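Keep the failed grasps

By Nadine Hamdan
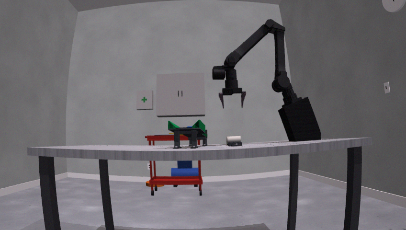 Most teams I know that collect examples for a learning arm throw away more than half of what they record. At Lerham we did the same for two years. An episode counted if the part ended up where it belonged, and everything else went in the bin before anyone looked at it. Our simulated cell is a plain one: a black arm on a long table, a green-plated fixture, a small white cylinder lying on its side, a red cart behind. With so little on the table it is easy to assume that a few thousand clean runs will cover it. We had 3,320 of them, and the policy trained on those runs still froze whenever the gripper came down slightly off the part.

The reason is dull. Our operators were good, so the gripper was almost never slightly off. The model had no record of being in trouble and getting out again.

In December we went back and asked the operators to stop restarting after a bad approach. If the fingers bumped the cylinder and it shifted, they were to back up and try again in the same episode. That gave us 938 runs with at least one recovery in them. They are ugly to watch – some have 5 attempts before the part is held – and I would trade a good share of the clean ones for more of the same.

I hear two objections. Sabbagh, who runs our Nistska project, worries that the model will learn the mistake along with the fix. That can happen, and we now mark where the correction starts so the bad stretch can be given less weight. The other objection is cost. Recovery runs take longer, and people paid by the episode will avoid them. So pay by the hour. We changed that first, and I think it mattered more than anything we did to the labels.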